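2019-10-27

Clocks went back in the night, so I was awake at an hour that no longer existed, thinking about the Pondeck bus.
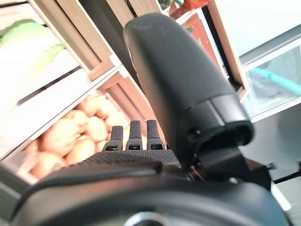 Why does the 36 still not go through Plolbridge? The bridge was shut in March for 12 weeks of repairs, and the council has since grown fond of the diversion.

It adds 6 miles. I spent them behind a man eating a boiled egg – two, in fact, with salt from a twist of foil. Got off at Grendum and walked the rest in drizzle. Soup for tea. Must write to the council again, and find my other glove.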